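Wovura Community Support > Home Networking > Solved
Wi-Fi drops every 60 minutes on Jumano mesh, cable is fine, I am losing my mind
Opened by Ainhoa Alcaraz, Fri 8 December
37 comments | 12 shares

Hi all, I'm going to keep this as a running log because I've already explained it to three different people on the phone and I get the order wrong every time.

The setup: Zabala fibre plan, the 50 one, into their little white connection box in the garage. From there a cable goes up through the wall to a Jumano mesh kit, main unit in the study and one satellite on the kitchen windowsill. House is a long skinny weatherboard with one brick wall through the middle, where the old back door used to be. It all worked beautifully from the day we put it in (winter) until we shuffled the study around a fortnight ago.

The problem: Wi-Fi devices drop off. They stay connected to the network, full bars, the little fan shape looking very pleased with itself, but nothing loads. It lasts a few minutes, then comes good. Sometimes it doesn't come good until I turn Wi-Fi off and on again on the phone. My desktop in the study, which is plugged in with a cable, has never once missed a beat, so of course everyone tells me it's the wireless.

Things I've already done, so please don't tell me to do them:

Restarted everything, in the order Zabala gave me (box, wait for the green light, main unit, satellite).
Updated the firmware on both Jumano units.
Changed the Wi-Fi channel by hand, then put it back to automatic.
Forgot the network and rejoined it on both phones and the tablet.
Moved the satellite off the top of the fridge. I know, I know.

UPDATE, same night

Zabala ran a line test while I was on hold and say it's clean. I believe them! The desktop was happily streaming the cricket the whole time my phone was telling me there was no internet.

The lass on the phone suggested a factory reset of the mesh, and I did it, grumbling, because I then had to re-enter the password on the printer using a two-button menu where you scroll through the whole alphabet. Lower case first, then upper, then symbols. If you overshoot you go around again. It was fine for the rest of the evening, so I went to bed feeling quite smug.

UPDATE, Saturday morning

Not fine. Dropped out during breakfast, twice, and the second time the tablet and my phone went together but my husband's phone kept working. Same room, same satellite, same table. His phone and mine are the same model.

So I've started writing the times down on the back of an envelope like a birdwatcher. The tablet goes at seven minutes past the hour. My phone goes at a quarter past, give or take. Each device seems to have its own time and sticks to it, which feels like a clue but I don't know enough to say what of. It isn't every hour either. Sometimes it sails through one and gets caught on the next.
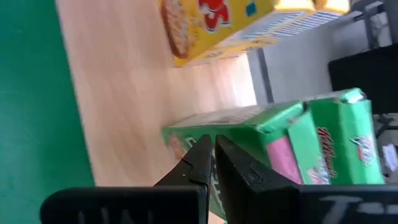

Cereal on the table, Saturday.

I also did the walk around the house with the signal app open. Study is excellent, kitchen is excellent, hallway is good, bathroom is rubbish but the bathroom has always been rubbish (tiles, and the hot water system on the other side). The dropouts don't care where I am. I had one standing close enough to the main unit to lick it.

The neighbours got new Wi-Fi recently so I had a theory going about interference for most of the afternoon. I went over and asked if they'd mind switching theirs off for a bit, and they were very nice about it and gave me some lemons. Made no difference whatsoever. Crossing that off.

REPLY from Consuelo Arroyo (Wovura moderator)

Hi Ainhoa, thanks for such a thorough write-up, and the envelope is more useful than you think. Can you do something for me next time it happens? Before you touch anything, go into the Wi-Fi settings on the phone that's dropped, tap the network name and write down two things: the IP address and the router (it may be called gateway). Then do the same on a device that's still working and post both.

Also, you mentioned you shuffled the study. What moved, and was anything plugged back in that hadn't been in use for a while? Switches, old modems, a printer dock, a TV box, anything with a network port on it.

MY REPLY

Ooh, homework. Okay.

What moved: the desk went from under the window to the back wall. The main Jumano unit went from the desk to the bookshelf. The printer moved to the shelf below it. We ran out of ports, because now the printer's near enough to use a cable and so is the TV box on the other side of the wall, so my husband dug something out of the cupboard to use as a splitter. I thought it was one of those little switch things. I'll have a look when I'm home, I'm at netball.

UPDATE, Saturday night

Right. Here's what I got while the tablet was down and his phone was up.

Working phone: address starts with 192.168.50, router ends in .1
Tablet with no internet: address starts with 192.168.1, router ends in .1

They're on the same Wi-Fi name. I checked the spelling and everything. How can they be on different numbers?

And the "switch" from the cupboard is the Trendside modem we had at the old place. It's the black one with the stubby antennas, one of which is held on with electrical tape. He's plugged it in behind the printer and it's been quietly blinking away there since we moved the desk.

REPLY from Consuelo Arroyo (Wovura moderator)

There's your culprit, I'm fairly sure. Please don't be too hard on him, it's a really common one!

Your Jumano is supposed to be the only thing in the house handing out addresses. The old Trendside still thinks that's its job as well. When a device asks for an address, both of them answer, and the device takes whichever answer it likes first. If it picks the Jumano's, all good. If it picks the Trendside's, it gets told to send everything to the Trendside, and the Trendside has no internet connection of its own, so the traffic goes nowhere. Full bars the whole time, because the Wi-Fi itself is fine.

It fits your envelope too. If the lease time on your mesh is short, each device comes back to renew on its own little timetable depending on when it joined. A renewal normally goes quietly back to the same router, but phones and tablets often sleep and start over from scratch, and that's when the wrong one can get in first.

Does your desktop have its address set by hand?

Two ways to fix it. Either unplug the Trendside and use a proper switch, or log into it and turn off the DHCP server, then make sure your cables are in its LAN ports with nothing in the WAN port. Turn its own Wi-Fi off as well if you go that way. I'd go with the switch. They're cheap and there's nothing in them to misconfigure.

UPDATE, Sunday

Consuelo, you absolute legend.

The desktop does have its address set by hand! I'd completely forgotten. I did it ages ago for a work thing with remote access, and then re-did it by following my own notes when the mesh went in. So the one machine I was using as proof that the line was good was the one machine that could never catch the problem.

Lease time on the mesh is 60 minutes. I certainly didn't choose that, but I'm also the person who forgot about the desktop, so I won't swear to it. I've changed it to a day.

Unplugged the Trendside at 9 this morning, then turned Wi-Fi off and on again on everything so they'd all ask for a fresh address. Every device is now on the 50 numbers. The printer took a bit of persuading – it hung on to its old address until I pulled the power out, and then it printed a test page without being asked.

Picked up a plain switch with 4 spare ports once the TV box and printer are in. No lights to interpret apart from the green ones.

UPDATE, Tuesday

Two days without a dropout. I kept the envelope going on Monday and there's nothing on it after the word Monday except a shopping list. The kids' tablet made it through a whole movie. Marking this as solved.

A couple of extras for anyone who lands here from a search:

If some devices work and others don't on the same Wi-Fi, compare the addresses before you reset anything. I could've saved myself the printer menu.

Zabala did offer to send a technician and I've cancelled that. They were good about it.

I've put the satellite back on the windowsill permanently, since the top of the fridge was apparently a terrible spot regardless. I might move the main unit a bit closer to the hallway to see if the bathroom improves, but that's another thread.

The Trendside has gone in the e-waste box in the garage. I've written NOT A SWITCH on it in texta in case it tries to come back inside.

REPLY from Consuelo Arroyo (Wovura moderator)

So glad it's sorted! I'll close this one on Friday if it stays quiet. If you do start a bathroom thread, include a rough floor plan and say where that brick wall is.

Status: Solved
Was this thread helpful? Yes (29) No (2)
Share this thread | 12 shares

Related threads
Jumano satellite shows amber light after power cut
Printer keeps its old address after changing routers
Using an old Trendside modem as an access point, which settings?
Zabala fibre: what the lights on the connection box mean
Best place for a mesh unit in a long narrow house

We use cookies to keep you signed in and to see which threads people find useful. Accept | Manage settings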